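Publishing and the Book Trade
Week 3 handout: Rights and territories

Instructor: Gizella Bíró
Tuesday, September 1, 2026

What a publisher buys

A publisher does not usually buy a book outright. The author keeps the copyright and grants a license, and the license says which languages, which countries, which formats and for how long. Most of the arguments in this business are over those four points.

Volume rights cover the book itself in print and usually as an ebook. Everything else is called subsidiary rights: audio, translation, serial, film and television, large print. Agents try to hold these back and sell them one at a time. Publishers ask for as many as they can get.

Territory

English-language rights are normally split between North America and the UK and Commonwealth. The rest of the world is often an "open market," where both editions may be sold side by side. Australia and Canada are the two countries most often fought over. Check the schedule at the back of the contract. The clause in the main text will often just point you there.

World English rights go to a single house, which can publish in every territory or license the ones it does not want.

Case for this week: the Setport contract

Setport bought a first novel by Tomomi Maruyama in a three-book deal, UK and Commonwealth only. Kadari took North America two months later. The manuscript ran to 496 pages and Kadari asked for cuts. Setport did not. The two editions now have different texts, and the translation publishers have to be told which one to work from.

Read the contract extract in the course packet and note:
- who controls audio
- what happens if book two is late
- whether the advance is joint or separate across the three books

On joint accounting: if the books are accounted together, no royalties are paid until all three advances have earned out - even if the first book sells well. Agents resist this, and Afiq Santoso's article in the packet goes through the numbers.

Reversion

Rights should come back to the author when a book goes out of print. With ebooks and print on demand a book never quite does, so newer contracts use a sales threshold over two royalty periods.
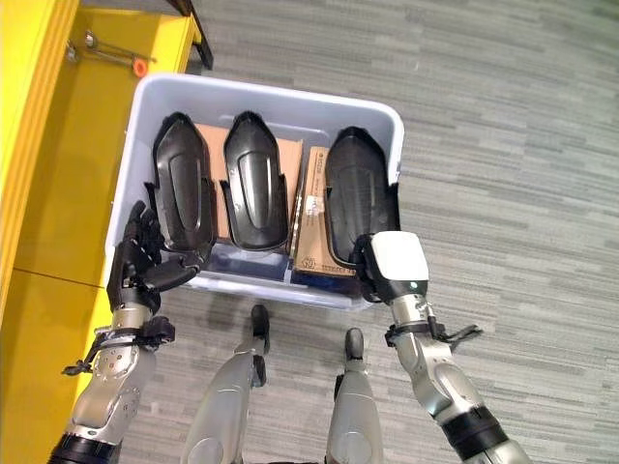
For next week

Read chapter 4 of Onuoha, on agents and commission. Ryota Ogura will take the Thursday section. Bring your marked copy of the extract.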